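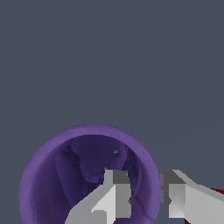 Nest Temperature and Clutch Survival of Freshwater Turtles on the Ratmont Drain
Project report, second-year wildlife management

1. Background
Female turtles leave the Ratmont Drain in spring and dig nests in the banks of adjoining crop fields. Most nests lie within the strip that growers mow or disk before planting. State rules allow a permit holder to move a clutch when field work would destroy it. The project compared clutches left in place with clutches moved to a fenced plot at the Kamata field station.

2. Methods
Banks were walked from April until the end of laying. Each nest was marked with a stake and given a number. Eggs to be moved were kept in their original orientation, packed in damp sand, and reburied at the depth at which they were found. A Drollix logger was placed beside one nest in each block and set to record every 30 minutes. Clutches in both groups were covered with the same wire mesh - the mesh was pegged on all sides to keep out raccoons.

3. Results
The survey produced 884 eggs. Of these, 431 were left in place and the remaining 453 were moved. Hatchlings totaled 509 across both groups. Moved clutches hatched at a higher rate, but most of the difference came from one stretch of bank that flooded after heavy rain. With that stretch removed from the data, the two groups could not be separated statistically.

Logger readings at the station were more even than those on the bank. Shade from the corn lowered afternoon peaks on the bank late in the season. Two loggers failed and their records were dropped.

4. Limits
Clutches were not assigned at random. Nests closest to the field road were moved first, as they faced the earliest equipment traffic. Hatchling sex was not determined, so no statement can be made about the effect of temperature on sex ratio.

5. Further work
A repeat season should assign clutches by coin toss within each block and record soil moisture as well as temperature. The Fonitz probe tested in the lab is suitable for this, but its cable needs protection from rodents.

Supervisor: Arvid Nygård

Contact | Copyright Student Projects | Back to top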